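Stevville Laundry Group Says Most "Bedroom Storage Solutions" Are Not Worth Buying

Findings from Cadholm household trial question folding boards, drawer dividers and the five-minute promise

CADHOLM — The Stevville Laundry Group, a membership organization for people who run small wash-and-fold shops, today published the results of a household trial that casts doubt on much of what is sold to help people fold and put away their clothes at home.

The group asked 463 households in and near Cadholm to keep a folding diary through the month of May. Each household wrote down how long it took to deal with a basket of clean clothes, where the folding was done, and what, if anything, had been bought to make the job easier. A total of 886 baskets were logged. The households used their own clothes, their own rooms and their own habits.

"We went in doubtful and we came out doubtful," said Kirsty Henare, who directed the trial for the Stevville Laundry Group. "People had drawers full of dividers and the shirts were still on the chair. I would like to see the makers of these things show us a timed test in a normal bedroom, with a normal pile, after dinner. So far I have seen a lot of before-and-after pictures and very little else."

Households that owned a folding board took 2 minutes less per basket than those that did not. The group does not regard this as a strong result. Several diary keepers admitted they left the board out of the timing when they had to go and look for it, and others used it for T-shirts and then did everything else by hand. The saving may be real. It may also be bookkeeping.

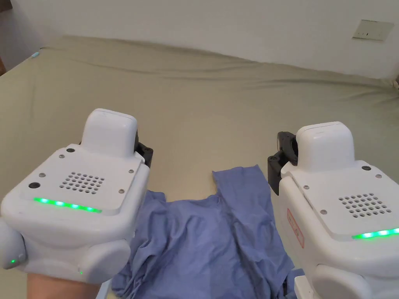
Where people fold made more difference than what they fold with. Households that used a bed finished their baskets sooner than those that used a couch or the top of a dryer, and they were less likely to leave a pile overnight. The group's advice is to make the bed first, which sounds fussy until you try to square up a sleeve on a bunched blanket. A fitted sheet is enough. It does not have to be perfect: a plain khaki-beige one with a few wrinkles along the wall still leaves plenty of fairly flat space for a crumpled blue garment to be spread out and dealt with. Sheets in one solid color also got a good word from diary keepers, who said dark socks were easier to find on them. The group has no numbers on socks and makes no claim.

The trial also looked at the popular advice to fold clothes into upright packets and file them in a drawer. Nearly 20 percent of households had tried it at some point. Most of those had gone back to flat stacks by the time the diaries began. The reasons they gave were ordinary ones — the packets fell over when the drawer was half empty, or one person in the house filed and everybody else dug.

Two product lines came up often enough in the diaries to be looked at separately. The Coserov drawer insert, sold as a way to "keep every fold in place," was owned by a small number of households, and their drawers were described in much the same terms as everyone else's. The Stasiv folding guide, a stiff card that sits inside a shirt while it is folded, did produce shirts of matching size. Whether matching size is worth the extra handling is a question the group leaves to the buyer.

"If you like the card, use the card," Henare said. "I have one and I use it for work shirts. But please don't tell me it gives you your weekend back. It gives you a stack of shirts that are all the same width."

The Stevville Laundry Group notes some limits to its own work. The diaries were kept by the people doing the folding, and tired people round down. Households with very young children dropped out more often than others, so the heaviest laundry loads are probably missing from the figures. The group's members also earn their living by folding clothes for other people, and readers are free to weigh the findings with that in mind. No product maker paid for the trial or saw the results ahead of time.

A second round of diaries is planned, this time covering bed linens. The group expects to spend much of it on the fitted sheet, for which diary keepers have already sent in a number of folding methods, many of them contradicting one another.

Copies of the trial summary and a blank folding diary are available on request from the Stevville Laundry Group office in Cadholm. Interview requests for Kirsty Henare should be sent to the same office and will be answered in the order received.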